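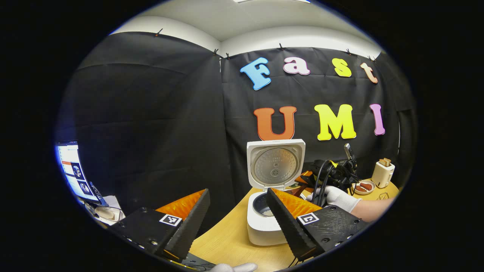
A rice cooker is an electric kitchen appliance that boils or steams rice and then keeps it warm. It consists of an outer body, a heating plate, a removable inner pot and a lid. Simple models have a loose glass lid, while others have a hinged one that opens upwards. On a white cooker with a rounded, cube-shaped body, the raised lid shows a round metal inner plate with a small vent in the centre, and the pot inside is dark and nonstick. Steam leaves through the vent during cooking.

Use

Rice is rinsed and placed in the pot with a measured amount of water. As long as free water remains, the pot stays close to boiling point. Once the water has been absorbed the temperature rises, and a thermostat switches the heater off or down to a warming setting. Many cooks leave the rice to stand for a few minutes before opening the lid.

Care

The pot is washed by hand with a soft sponge, as metal utensils can scratch the coating. Lid plates on many models can be taken off for cleaning.

See also: Steamer, Slow cooker, Toaster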